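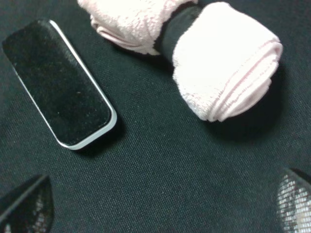
Workshop notebook, textile bench
August 2023

Picking this up from the May entry, where I left the Cusdale cloth half tested. The question is the same one: which of our dark fabrics can go out as a table cover for the towel displays without looking dirty by lunchtime. Terry sheds. We knew that. What I want written down is how much of it a person with an ordinary lint brush can get back off, and how often they have to do it.

Cloths on hand: the Cusdale twill (dark, diagonal weave), the Eken plain weave, and a short end of the Getden brushed cotton. The brushed cotton I am dropping now. It grabs every bit of fluff and holds it, and the brush only moves the fluff from one side to the other. I'll keep the end for wrapping tools.

Setup. Cloth pressed, laid flat on the bench, no padding under it. Pink terry roll for the shedding, the one tied at the middle with black elastic. Pink is the right color for this because it shows up against the dark cloth much better than the gray did. Roll set down, pushed forward one forearm's length, pulled back, picked up. That is one pass. The brush is the velvet pad type with the bright rim. I like it better than tape sheets for this because there is nothing to throw out, but the pad has to be cleaned or it stops working, see below.

Eken plain weave, first run, 60 passes. Fluff collected mostly along the line where the roll turned around. It sat on top of the cloth and came up in two strokes. No pulled threads. The cloth did slide on the bench and I had to re-square it twice, so next time clamp the back edge. Creases are the main problem with the Eken. It came out of the bag with fold lines and the iron did not take them all out, even with steam. On a display table people will notice the fold lines before they notice lint.

Cusdale twill, first run, also 60 passes. Fluff settled into the diagonal lines a little and looked worse than on the Eken. Brushing across the weave left a fair amount behind. Brushing along the diagonal picked up nearly all of it. I did that part again to be sure and got the same thing. So the direction matters on the twill and it should be on the card that goes out with the cloth. It lies flat with very little ironing, and that alone puts it ahead for me.

Long run on the twill, 200 passes, brushing only at the end. Most came up along the diagonal, but there was a faint pink haze left in good light that needed a damp hand to lift. Brush sooner than that. I would say once in the morning and once after lunch for a table that gets handled.

The pad. Velvet has a nap and only picks up in one direction. Stroke it the other way and it drops everything back in a line, which I did on the Eken and had to start over. Mark the handle with an arrow. To clean it I tried three ways:

Rubbing it with the thumb against the nap — works, slow, fluff goes all over the bench.
Scrap of the Getden cotton, wiped against the nap — works best, and finally a use for that cloth.
Vacuum with the small nozzle — gets the loose stuff but leaves fine specks down in the pile.

None of them gets a pad back to clean black. It still picks up fine with specks in it, so don't toss one just for looking dusty.

Rolling. Two rolls joined at the middle hold their shape well and stack better than single rolls, but the elastic wants to be centered or one side opens up. Keep the banded ends turned toward the front of the table. They look finished and they don't shed the way the looped part does. If the elastic is left on a long time it will probably dent the pile. I haven't checked that. Leave one tied on the shelf over the bench and look at it when the next cloth comes in.

Washing the terry first should cut the shedding a lot. The Ye sheet says to wash before use but the display stock goes out unwashed, so testing washed rolls would not tell us much about the tables. Could be worth one run anyway.

Cost, since it will come up: the order sheet has us down for 2,000 yards of the plain weave on the old plan. I'd change that over to the twill before it gets confirmed. The price difference per yard is small and we would save it in ironing.

To do:
Clamp the back edge of the bench cloth.
Repeat the twill run, brushing at the halfway point.
Arrow on the brush handle.
Write the care card: brush along the diagonal, one direction only, wipe the pad on a cotton scrap.
Find out whether the twill comes wide enough for the long table without a seam.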